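4.2 What changed for the sorters

I spent most of October at the Urkley site, which is where Rorkora moved its small-item sorting after the Farquharson building closed, and I went in expecting to hear about speed. People hardly brought it up! What they wanted to talk about was their hands, and who gets to say when a grip is a good one. Before the change, a sorter picked things up and dropped them in a bin all shift. Now five of the 27 people I talked to spend their mornings working with grippers, showing how soft, crinkly or oddly shaped things get picked up and let go, and the rest check what the automated line (everybody calls it Tilodau) has done with them. 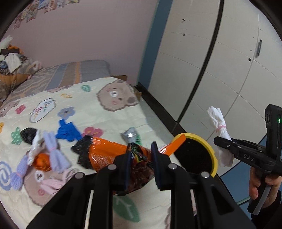
Figure 6. Picking up small wrapped items with hand-held grippers.

The checkers were the ones who surprised me. I had them down as the lucky group, sitting more and lifting less, and two of them did tell me their shoulders felt better. But most said the day had gotten longer in their heads. Vesna Begović put it to me over lunch like this: "I used to be tired, and now I'm bored and tired." She had logged 2,374 corrections by the time we spoke, and she could tell me which kinds of packaging caused most of them (foil, mainly, and anything tied with a knot).

The gripper people complained too, mostly about sore thumbs, but they talked about the work as a skill, and they argued about it with each other, which I never once heard the checkers do. I come back to pay in Section 5, because the two groups were still on the same rate when I left.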